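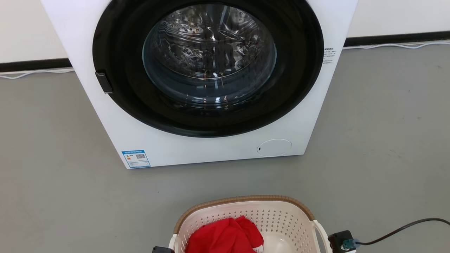 *The laundry station, with one red thing to go in.*

**Wanted: patient people to do somebody else's washing, through a robot**

Pelleo is looking for participants for a project called Follow, which teaches a two-armed robot to load a washing machine. The robot learns by copying. You sit at a desk, hold a pair of handles, and the arms do what your arms do, only slower and with much less dignity.

A session goes like this: open the door, pick the clothes out of the basket, put them in the drum, shut the door. Then you do it again. We need 100 good runs of the full job from each person, spread over several visits. A good run is one where the clothes end up in the machine and you don't say anything we'd have to trim from the audio.

You need no experience with robots. Gamers tend to be quick and overconfident. People who have taught a teenager to drive tend to be excellent.

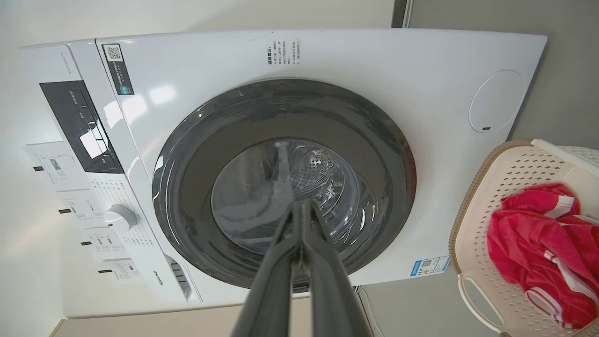 The door is where most newcomers come unstuck. You will have opened hundreds of them in your life without a thought, and you are about to have a great many thoughts. Two fingers is all you get, and you can't feel what they're touching, so you work from the camera views and learn to judge distance by eye. Most people get the hang of it by their second visit. Damian Kälin, who runs the sessions, will sit with you until then and has promised not to sigh.

**What we ask**

- You are 18 or over and can use both hands comfortably for 25 minutes at a stretch.
- You can see a screen clearly, with glasses if you like.
- You can come in for at least four visits of 90 minutes each, breaks included.
- You can let a bad run be bad. Stop, press the pedal, start again. Fumbles are kept in a separate set and are useful to us, so please don't hide them.

Left-handers are very welcome – we have far too many right-handed sleeves.

**What you get**

We pay €50 per visit, on the day, plus tea and a fairly serious biscuit cupboard. Your hand movements and the robot's camera footage are recorded. Your face isn't, and your name is kept apart from the runs.

Sessions run through December in the Clovesis building, second floor, mornings from 9.30 or afternoons from 2. To apply, write to Leonie Schwaiger at the Follow desk with the times you can manage and a line or two about the fiddliest thing you do regularly with your hands. Knitting, bike gears and contact lenses have all come up already.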